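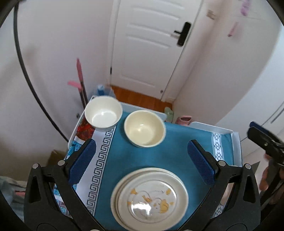 To: Cloltcombe Swap List
From: Zane Hunt
Date: 25 July 2021
Subject: Re: plates and bowls, anyone?

Rūta, yes please to the lot if still going. Can collect from Perkell end after work, or leave them by the door and I'll grab them.

Is the duck plate included? My youngest has seen it and is now very keen. The cream plate too, and both bowls, the white and the cream one. Not fussed about the teal cloth, we've got tablecloths coming out of our ears.

Rūta Uibo wrote:
> Hi all, clearing the kitchen things before we move to Vanags Road
> in November. Plates, bowls, odds and ends. Also the beige basin
> with the side handle, and the big blue and white tray. All free.
> Won't post, sorry, Kosura wanted up to 24 pounds for one box!!

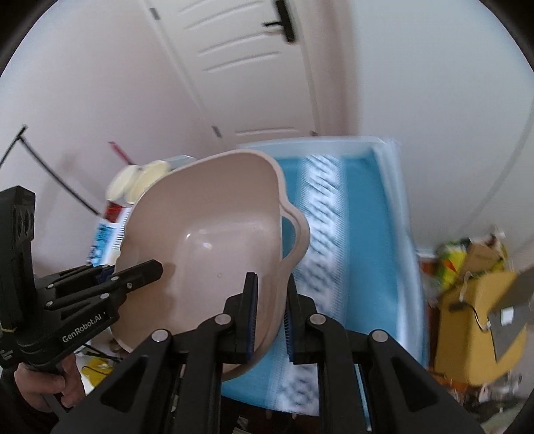

Basin would be handy for the allotment, so put me down for that aswell. Tray I'd have to measure for, the shelf is only 700 mm and it looks a fair size. Could you run a tape along it? Long side will do.

If someone else asked first for the tray let them have it, no bother. Got newspaper for wrapping, dont go buying any. Text me a time, ringer's off till four.

Zane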